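Belport: How a Mining Town Sells Its Past
Tourism and Heritage Studies, Term 2 project report
Group members: Sandra Bickerstaff, Isamu Nakajima

1. Introduction

Belport is a former copper town that now gets most of its income from visitors. The last shaft at the Brasura mine closed two generations ago, and the main street has been kept much as it was. Our project looked at how the town presents its history to tourists, which parts of that history get the most attention, and which parts are left out.

We chose Belport over Jatine, the other mining town on the same line, because Belport has a heritage trail with numbered signs and Jatine has only a museum room at the back of the library. We spent two days there in April and did the rest of the work from printed guides and the local history shelf.

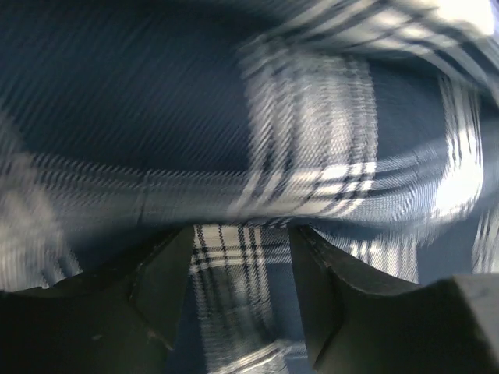 2. Method

We walked the heritage trail twice, once with the guided tour and once on our own. The trail has 15 signs. For each sign we wrote down the subject, the people named on it and whether a source was given. We also spoke to 12 visitors outside the old assay office, using a short set of questions:

Why did you come to Belport?
What did you know about the town before you came?
What will you remember?

The interviews were done between ten in the morning and early afternoon, when the tour groups come through. This means we probably missed people who stay overnight. Isamu did the interviews and Sandra took the notes, and we swapped on the second day.

3. What the signs say

Of the 15 signs, 11 are about the mine itself or about the men who owned and managed it. The other four cover the hotel fire, the railway, the school and the Nishimura store. There is no sign about the miners' camp on the flat below the town, although the camp appears on the old survey map and is mentioned in both of the printed guides.

The Nishimura store sign was the one we found most useful. It gives the family's name, the goods they sold and the years they traded, and it includes part of a letter. Most of the other signs give a date and a short story with no source. The sign at the pit head says the first ore was found by a man looking for a lost horse. We could not find this story in anything written before the trail was built.

The guided tour follows the same order but adds a re-enactment of the 1890s pay dispute in front of the bank. It is well acted and draws the biggest crowd of the day. The dispute is shown as a fight between two men, while the newspaper reports describe a strike that went on for several weeks.
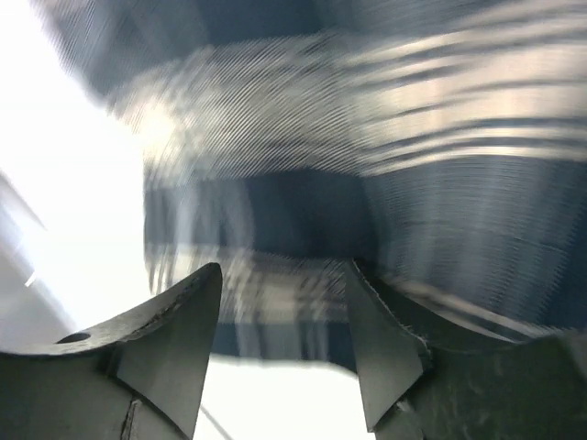
Page last changed: April, by S. Bickerstaff

4. What visitors told us

Most of the people we spoke to had come for the re-enactment or had stopped on the way to somewhere else. Only 2 of the 12 had read anything about the town beforehand. When we asked what they would remember, the common answers were the bank, the street and the view from the pit head. One visitor said she had come to see where her grandfather worked and was disappointed that the trail did not go down to the flat.

Several people asked us where the toilets were. We mention it as the signs to the visitor centre are hard to see from the car park — this came up more often than anything to do with history.

5. Discussion

The town has kept its buildings in very good order, and the street is worth the trip. The history told along it is narrower than the records allow. A visitor who walks the whole trail learns who owned the Brasura mine and very little about who worked in it.
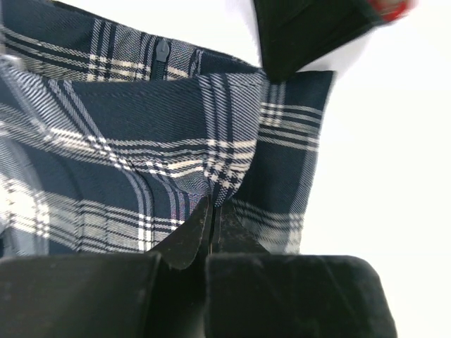
Part of the reason may be practical. The flat is on private land and floods in winter, so a path down to it would cost money. A sign at the lookout, where the flat can be seen from above, would be much cheaper. The survey map could be printed on it at a readable size.

Our sample was small and we only visited in one season, so the interview results should be treated with care. We would have liked to speak to the tour operator but could not arrange a time.

6. Suggestions

Put a sign about the miners' camp at the lookout.
Add sources to the existing signs when they are next repainted.
Mention the strike in the introduction to the re-enactment.
Move the visitor centre sign closer to the car park entrance.

A copy of the sign notes and the interview questions is in the appendix folder with the printed report.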